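I've been meaning to write about the choir since September, and then the weeks got away from me the way they do, and now we're 7 rehearsals in and I have far too much to say, so get yourself a cup of tea.

For anyone new around this blog, I hadn't sung in front of another living person since high school. I sang in the car, I sang to the dog (she leaves the room), and that was the extent of it. Then my neighbor Pramila Thakur knocked on my door one evening with a flyer for the Hunddale Community Choir and said she was going whether I came or not, but she'd rather not park downtown by herself. So really I joined a choir over a parking spot!

There are no auditions, which I asked about three separate times. Jacqueline Fleury, our director, just has you stand next to the piano and hum along while she moves up the keys, and then she points you toward a row of chairs. I was pointed at the altos. I had always thought of myself as a soprano, and I'll admit I sulked a little on the drive home, but oh my goodness, I love it over there. The altos bring snacks. We also never get the tune, so you have to listen to everybody else to find your own note, and when you do find it there's this buzz in your chest that I've been trying to describe to my husband for weeks without much luck.

The hard part has been reading music. I had piano lessons for 6 months when I was little and what stayed with me is middle C and a fear of metronomes. Aaliyah MacPherson, who sits on my left, showed me how to go through my part with a pencil and circle every place where the line jumps. Then I play those few bars over and over on my phone while I do dishes. It's slow going, and the second page of the lullaby still gets me every single time (that awful low A!), but I can get through the first page without looking at Aaliyah's mouth.

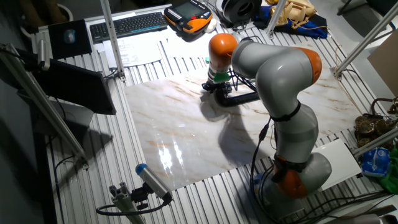 Our winter concert is at the old Caron Street church, which holds 300 people, and I've been told it fills up. I try not to think about that. I've bought a black dress with sleeves long enough to hide my shaking hands, and Pramila has already worked out where we're going to park. If you're local, come and say hello afterward. I'll be in the second row, somewhere behind a very tall tenor if I have any say in it, and there will be lemon bars in the hall.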